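August, a little after six

Second week with the Kallo arms and I still can't say what they're for. Drundmont told us they'd "take the dull part" of wiping down and folding the rental tables. We send out 260 tables in a busy month, so fine, there's plenty of dull part. But today I stood next to the thing for most of my shift, restarting it, writing down each stop on Reiko Matsuda's sheet, and my back hurt just as much as when I did the wiping.

Reiko says the sheet matters. She wants 3000 tries logged before anyone decides about the fall hours. I asked her what happens to the four of us if the number comes out good. She said people would "move up to checking." I asked what checking pays. She didn't know yet.
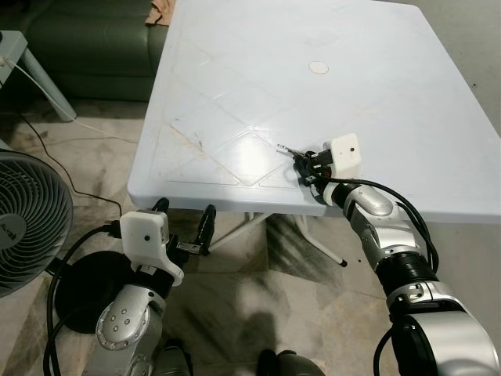
Both arms at the white folding table, scuffs still on the left half.

I keep thinking about those scuffs. I know by looking which ones come off with a dry rag and which need the paste. I never had to explain it before, and now I'm supposed to put it into a form with 233 lines. Once it's in the form, it's theirs, I guess.

Lunch was quiet. We used to talk across the tables while we worked, and now we each stand by a machine and listen for the beep. Need to ask about Saturday pay before I sign the new sheet.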